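Children's Garden Corner: Tool and Fixture Inspection
Site: Khalaf play area, Stamberg
Checklist: Grivlow periodic form, small hand tools
Interval: monthly, plus a short look every Friday
Month: September

Result codes: P = pass, C = pass with comment, A = action needed, N = not checked at this visit.

PART 1. ENCLOSURE AND FIXTURES

1.1 Floor flat, no raised edges or loose seams: P
Comment: Gray marble pattern. Pale scratch-like marks are hard to tell from the veining by eye. Check by hand, palm flat, working from the back wall forward.

1.2 Wallpaper secure at corners and behind the tray: P
Comment: Yellow paper with vases and roses. No lifting found by touch. Recheck the back corner behind the plant after each cleaning.

1.3 Wall shelf fixed, no movement under a 3 lb load: P
Comment: Gray plastic shelf with white pegs along the top. Load applied at both ends and at the center.

1.4 Items on shelf stable and too large to swallow: C
Comment: Two small stones, one gray and one paler. Both passed the gauge. Keep them back from the front edge.

1.5 Wire basket secure: C
Comment: Black mesh, hung on a diagonal from white cable ties. Ties hold. Trimmed tie ends must be flush; one was filed down during the visit. Check the mesh for cut wire ends.

1.6 Potted plant on the approved list, pot stable: P
Comment: Back right corner. Pot does not tip when pushed at the rim. Remove fallen leaves at the weekly look.
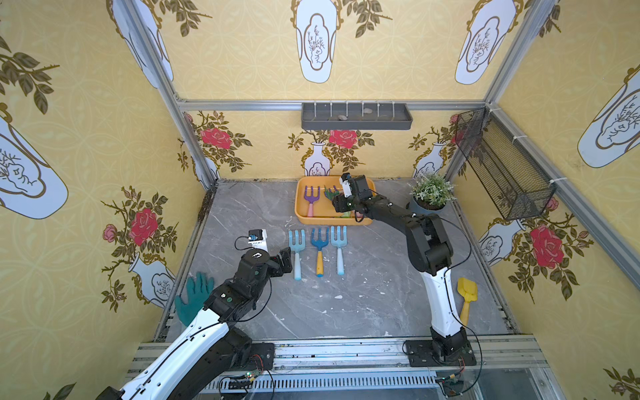
1.7 Storage tray free of cracks and sharp corners: P
Comment: Orange, rectangular. No sharp corners found. Wipe out soil before returning tools, otherwise grit scores the handles.

1.8 Glove free of holes, no loose stitching: P
Comment: Teal-green. Turn inside out to check the fingertips.

PART 2. RAKES AND CULTIVATORS

2.1 Tine tips rounded, no burrs: P
Comment: Run a cotton swab over each tip. Any caught fiber is a fail. All tips clear, including both rakes kept in the tray.

2.2 Tines free of cracks at the root: P
Comment: Look into the bottom of each slot between the tines under a lamp. Whitening at the bend is an early sign of stress. Flosatex cleaner may leave a pale film that looks similar; wipe and look again before recording a fault.

2.3 Neck joint tight, no rotation: C
Comment: Hold the head and twist the handle by hand. On the large pale aqua cultivator there is a small vertical seam or slit at the neck, just above the handle. No movement and no opening under load. Record as a molding feature and compare at the next visit.
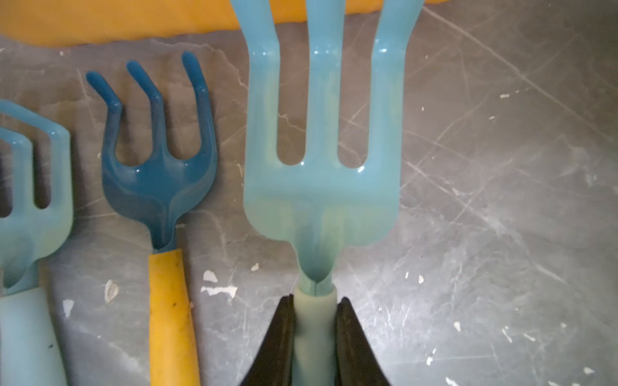
2.4 Bend test, 50 cycles by hand, one tool per batch: P
Comment: Light pressure only, tips against a rubber mat. No permanent set. Batch limit remains 1,000 cycles, after which the tool is withdrawn whatever its condition.

2.5 Handles smooth, no splinters: C
Comment: Plastic handles pass. The green rake has a light wood handle with dark marks and wear at the lower end. Sand the butt end lightly and wipe with a dry cloth. Replace the rake if the grain lifts again.

2.6 Handles clean: A
Comment: Yellow handle on the darker blue tool is scuffed and has small dark dirt spots. Wash with mild soap and a soft brush. Scuffs on the light aqua handle are minor and need no action.

2.7 End caps and rings seated: P
Comment: Pull test by hand. Includes the thin blue cap on the yellow handle and the teal ring on the aqua one.

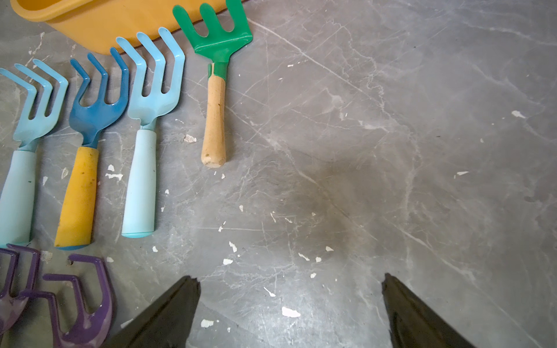

2.8 Tools laid down with tines all facing one way: P
Comment: Tines toward the back wall, handles toward the user. Leave a hand's width at the open side.

PART 3. OTHER TOOLS

3.1 Yellow shovel, scoop edge smooth: P
Comment: Check the full lip, both faces.

3.2 Paint or color transfer on a damp white cloth: N
Comment: Carry over to the next visit.

ACTIONS

Wash yellow handle (2.6). Before next use.
Sand wooden handle (2.5). Before next use.
Complete transfer check (3.2). Allow 45 minutes for the full set.

Form to be kept with the Grivlow log at the Stamberg office.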